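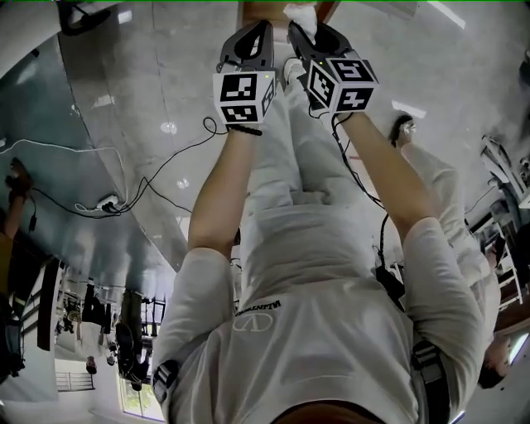 I kept my shoes in a heap for most of my adult life. It was a good heap, by the back door, and it had a system if you were me and no system at all if you were anyone else in the house. Then last January I bought a pair of white sneakers for $177, more than I had ever spent on anything for my feet, and I got interested in how you put a shoe away so that it's still a shoe when you come back for it. You need very little to start: a white sneaker on the floor, a crumpled piece of white tissue paper, and a few minutes when you don't mind bending over. I've been doing it all winter and I have become a bit of a bore about it.

My teacher in this was Rhona Pollock, who ran the repair counter at Tallside Shoes in Ulimley until she sold up, and who now fixes things for the people she likes out of her garage on Lulthorpe Road. I went to see her with my expensive sneakers in a plastic grocery bag. She took them out of the bag before she said hello.

"Never plastic," she said. Then she said hello.

Rhona's garage is shelves from floor to ceiling, and when she closed the store she brought home 920 pairs of wooden lasts that she couldn't bear to see go in the dumpster. (Her husband parks on the street.) She stood me at the bench, handed me a stack of tissue, and told me to fill a shoe. So I did. I rolled the paper into a hard little ball and jammed it down into the toe like I was loading a cannon.

She pulled it out with two fingers and showed me the lump I'd made in the canvas. It went back down, thank goodness, but leave that in a closet until spring and you've got a sneaker with a bunion.

What she does is crumple, and crumple loosely. You take a sheet, scrunch it in your hand just enough that it stops being flat, and feed it in toward the toe until it meets the end. Then another, a little looser, and another behind that, and you stop when the top of the shoe looks the way it does with a foot in it. You can leave a bit poking out at the tongue. Rhona likes that, it gives you something to grab later, and she has strong feelings about people who dig around in there with a pencil.

Plain white tissue only. I had been saving the red stuff from Christmas and felt pretty clever about it until she asked me what happens to red tissue in a damp closet. Newspaper is fine for drying out work boots, she says, and terrible for anything pale. I have a gray thumbprint inside one heel that backs her up.

Before any stuffing, though, you clean. I had been skipping this part for my whole life – I would put shoes away dirty in the fall with a promise to deal with them in April, and by April the dirt had moved in for good. Rhona takes out the laces and the insoles, knocks the soles together outside, and goes over the rubber with an old toothbrush and a drop of dish soap in warm water. The canvas gets a damp cloth. Then everything sits out overnight, away from the heater, with the tongues pulled forward so they look like panting dogs. She will not be talked into the washing machine. I tried! I told her mine had a gentle cycle and she looked at me with real pity.

I work on the floor at home. Rhona thinks a bench is better for the back and she's probably right, but I don't have a bench, I have a hallway, and I like to see all the shoes at once. It also means Tosh gets involved. Tosh is my terrier mix and he believes tissue paper is a living thing. I've learned to keep the stack up on the radiator cover and bring down what I need for one shoe at a time, and even so I found a soggy wad of it under the couch last week.

Once they're filled, I wrap each shoe in its own sheet, lay the pair heel to toe in a box, and write on the end of the box with a marker. I used to write things like "white sneakers." Now I write what I'd want to know in six months, like "white, left lace fraying" or "tan, rub the heel, wear thick socks." If a box is cardboard and hasn't been damp, it'll do. The fancy clear ones look great, and Rhona won't have them anywhere near leather.

I got through 12 pairs the first weekend, which took me most of an afternoon and a whole pot of coffee, and I gave away a few more that I only found because I was finally picking up the heap. One was a single brown loafer. I have no memory of it. I asked around the family and got nowhere, so I filled that one too and put it on the shelf in case its friend turns up.

The $177 sneakers are in rotation, by the way. I wear them to the grocery store and out to Rhona's, and when I come in they go down on the mat with the laces open and a fresh scrunch of tissue in each toe – loose, like she showed me – until the next time I want them.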